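Furketti tile is back, and I went to look
August 6, 2021

If you grew up anywhere near Drarness, you know Furketti tile. It was in every kitchen and every dentist's waiting room, and then the Stestberg plant shut and people started pulling it off their walls. Well, it's coming back! The Nechyporuk workshop fired its first new batch last week, 163 boxes in all, and I drove out there as soon as I heard.
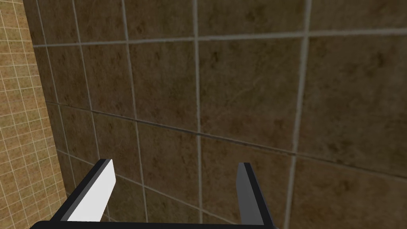

Danylo Zhuravel runs the kilns now (he learned from his uncle, who worked at the old plant) and he let me wander all over the place asking silly questions. The first run is floor tile only, in two colors, and they're holding 500 more boxes' worth of clay until they see how this batch sells. My guess is they won't be holding it long — there were already people in the parking lot. 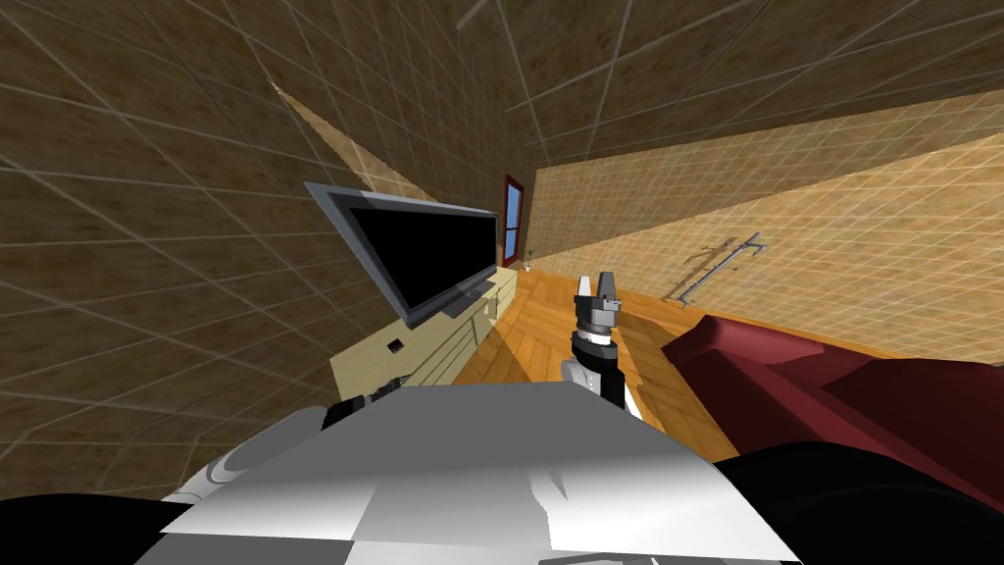
Prices start at 221 a box, and yes, I winced a little. Ivan Antoniuk, who handles orders, told me the glaze is the expensive part and they'd like to bring the price down by November if they can get a second kiln going. He also has a waiting list for people who only need a few pieces to patch an old floor, so do call if that's you. 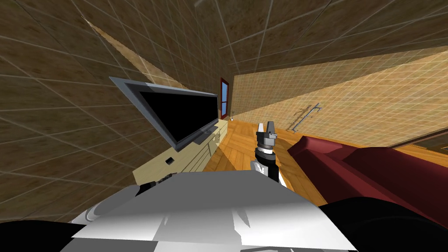
I put my own name on it for the back hallway, where I've been stepping over the same cracked corner for years. The showroom in Stestberg is open mornings, and they ask that you bring a broken piece along if you're trying to match a color.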